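**Re: [handling-practice] Draft wording for two-handed passes**

Hello all, sorry for the slow reply, November has eaten me alive at the Kerkgate end. I've read the draft twice now and I like most of it, but I've got a bee in my bonnet about the handover section.
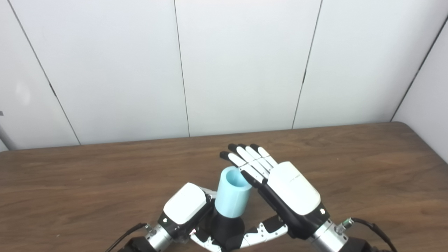 We've been running hand-to-hand passes with cups for a while now (cups are brilliant for this, they show up every bit of sloppiness) and the trouble is always the same moment: when does the giving hand let go? The Treltholm lot wrote this last month:

> Clause 4 should simply say that the giving hand releases once the receiving hand has closed. We see no need for a force figure. Our people found 20 trials per object enough to sign off a pass, and we'd like that kept as the minimum.

I'm with them on leaving out the force figure, but "has closed" is too loose for me! Closed on what? A hand can shut happily on thin air, or on its neighbour's fingers, and still report that it's closed. I'd much prefer "has closed and is holding the object", and then let each site say in its own notes how it checks that. At Kinura we ask for a small tug before release. Grønli do it off the motor current, I think, and that's fine by me too.

And 20 trials seems a bit thin. We do 50, with the cup upright for half of them and leaning for the rest, and I'd be sad to see the leaning ones left out, because a straight cup is the easy case.

Two smaller things while I'm here:

- Cables. The draft says nothing at all about slack at the wrist. Could we add a line about turning both wrists through their full range before the first pass of the day?
- Page 29 still says "gripper" all the way through where the rest says "hand". Pick one, please, I don't mind which.

Happy to have a go at rewording clause 4 myself if no one else fancies it. I'll be at my desk until 4 most afternoons.

Cheers from Kerkgate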